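Walking home on an unevenly lit path at night: torch, head torch or just trust the lamps?
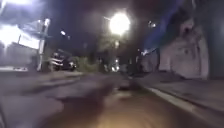 Iresha Samarakoon

Hello all, hoping someone sensible can help. I've changed jobs and my walk back from the late bus is now along the path behind the Orellana flats, the one with the kerb and the raised bit of pavement beside it. There are lamps, and when you're underneath one it's lovely. Then you walk on under the trees and it all goes to soup. I can tell where the kerb is because it's pale, but the path itself is just grey, and anything lying on it is a dark blob until my foot is nearly on it. Could be a leaf, could be half a brick. Twice now I've done a silly little hop over nothing.

I've been using the light on my phone but my hand gets cold, I can't carry shopping properly, and it eats the battery. My sister says get a head torch. My husband says head torches make you look like you're off down a mine and I should get a proper hand torch and keep it low. I also wondered whether it's worth asking the council to cut the trees back, because the leaves hang right over the lighting in places.

So: what do you all use? I don't want to spend silly money. I walk it on my own most nights, it takes me 12 minutes door to door, and I wear glasses, in case that matters (they go terrible in drizzle). I'm a fairly quick walker and I'd like to stay that way!

Colleen Nguyen

I did a walk very like yours for years when I was on lates at the bakery, so here's what I ended up with after a lot of faffing.

Get a hand torch, but a little one, and hold it down by your hip and not up at your shoulder. I know it sounds daft but it makes a huge difference. If the light comes from up near your eyes, everything on the ground looks flat, there's no shadow for you to see. Hold it low and even a small stone throws a long shadow in front of you and you spot it miles off. That's the main trouble with head torches for walking on a path, and it's worse in drizzle or fog because you light up all the wet in front of your own face. With glasses you'd hate it.

Colour matters as well, at least it does to me. The very white bluish ones look impressive in the shop but I find the glare off a damp path horrible. I've got a warm yellowy one from Zullgate, it has three settings and I've never once needed the top one. Bottom setting for under the lamps, middle for under the trees. The warm patch on the ground is much kinder and when you look up from it you can still see a bit of what's further off.

Which brings me to the other thing. Don't look at the lamps! I used to walk along staring at the next lamp as if I was heading for a lighthouse, and then of course when I looked down I couldn't see a thing. Look at the ground a few steps ahead, and use the kerb as your guide with the corner of your eye. If your kerb is a nice pale one you're lucky, ours was the same colour as the road and I turned my ankle on it in May, in broad daylight near enough, so I can't even blame the dark for that one.

For carrying shopping, put a loop of cord on the torch and wear it round your wrist, or clip it to the strap of your bag so it points down. Mine clips on to my coat pocket. Slow down a touch in the leafy bit while you get used to it. I know you said you're quick, so am I, but your eyes do need a moment when you come out from under a bright lamp, and if you charge straight on you're walking blind for the first few steps.

As for the trees, yes, do report it. On our council's site there's a form for street lighting and a separate one for trees, and if you pick the wrong one it gets passed about for ages. I put it in under lighting, "lamp blocked by branches", and gave them the number off the lamp post. Ours was 3475, I still remember it because I had to ring up so many times. If you can't find a number on the post, say which building it's nearest. They did come in the end and took the low branches off.

Oh, and take spare batteries if it isn't a rechargeable one. Mine went out halfway home once and it was a long old shuffle back.

Hisus

head torch every time. hands free. you can tilt it down so the glare thing isnt a big deal, mine cost me 10 quid and its been fine. your husband doesnt have to look at you

Prolska

I'd say wear something light-coloured too, if there are bikes on that path. A torch pointed at the floor helps you see but it doesn't do much for a cyclist coming up behind you. I've got a reflective band that goes round my arm and it lives on the coat sleeve so I can't forget it. No opinion on the torch, I use my phone like you do and moan about it.

Filed under: Getting About > Walking | Tags: torches, dark evenings, street lighting, paths

Comments

Iresha Samarakoon: Thank you Colleen, I tried the hip thing tonight with my phone and you're right about the shadows! Ordering a small warm one. Will look for a number on the lamp post tomorrow.

Colleen Nguyen: Oh good! Get the cord as well, I've dropped mine down a drain before now.

Hisus: still say head torch

Prolska: Does anyone know if the clip-on ones stay put on a rucksack strap? Mine's quite a wide strap.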